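Getting bobbles and fluff off dark knitwear

I love this job! Give me a cup of tea and a bobbly old jumper and I'm happy for the evening, and it costs next to nothing.

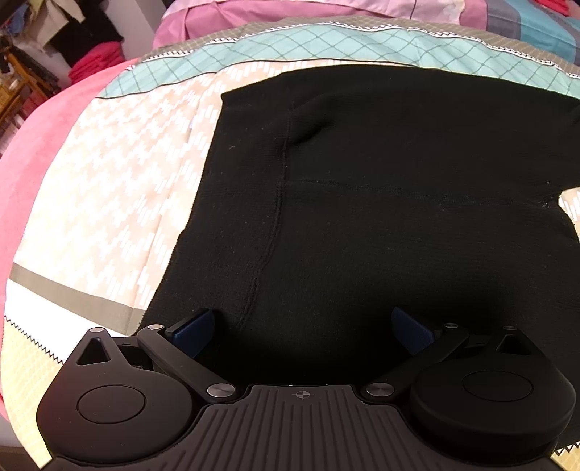 Ludmila Slanina swears by doing it before the wash and never after, because loose fibres tangle into new bobbles in the drum. I've tried it both ways and she's right, so that's the order I use now.

What you need
A knitwear comb or a battery shaver
A clothes brush
Sticky tape or a lint roller
A flat surface and a good lamp

Lay the knit out flat and smooth it with your palms. Any fold left standing can get nicked by the blades, so go over the seams with your fingers first.

Start with the brush, always downwards. Then take the comb to the worst spots, usually under the arms and along the sides. Hold the wool taut with one hand and use short, light strokes - if it drags, you're pressing too hard. Empty a shaver every 5 minutes or it stops biting.

Fluff comes last. Wrap tape round your hand, sticky side out, and dab. Don't rub!

Now turn it inside out and wash it. Mine goes in the sink at 30 if the label allows, with a small squirt of wool wash, for roughly 11 minutes. Press the water out in a towel and dry it flat, away from the radiator.

A thick jumper takes me 40 minutes all told, a thin one far less. Fine knits want the brush and tape only, unless the bobbles are really bad.

Next month: darning elbows, with the lovely bright wool I bought in Baltov.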